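Home | Projects | Reports | Archive | Contact
25/12/2025 – by the project group Flernivon
4 comments | 2 shares

Old devices in student homes: what we keep and why

In our course on waste and daily life we had to choose a problem that we can study near the university. We chose small electronics which people do not use anymore but also do not throw away. In August we started with a short paper survey in the Vidal dormitory. We gave out the forms on two floors and received 75 of them back.

The first question was simple: do you keep a device that you did not use in the last year? Most students answered yes. Old phones and chargers were named most often, then headphones, keyboards and mice. Many persons wrote that the thing still works – they only bought a newer one, or got one together with a laptop.

The second question was about reasons. We expected that students do not know where to bring the old things. In fact many knew the collection point at the Dranano market, but they found it too far for one cable. Others were afraid for the data on their phones. A few wrote that they keep the original box and feel that a thing in its box is not waste yet. This answer was interesting for us and we discussed it for a long time.

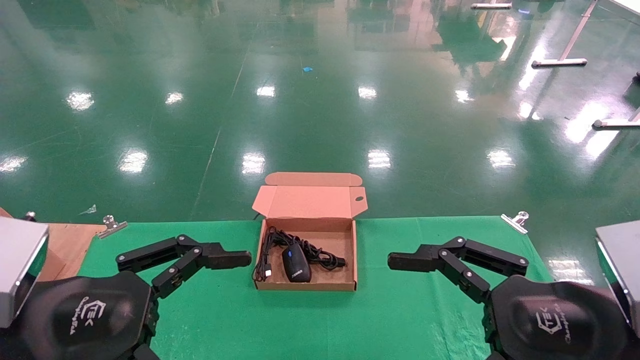

For the practical part we made a plan for an exchange shelf in the entrance hall. Each person may leave a working item with a paper label, and another may take it for free. Broken items go in a separate closed bin. Our budget was 2,000 crowns, and the shelf from the Nulter second-hand shop cost 1,000, so we had enough left for the bin and for printing.

There are weak points in our work. We asked only one dormitory, and the students who like this topic were probably more willing to answer. Also, our form did not ask for the age of the devices, and this was a mistake. The next group should add this question and should translate the form for exchange students.

Filed under: Reports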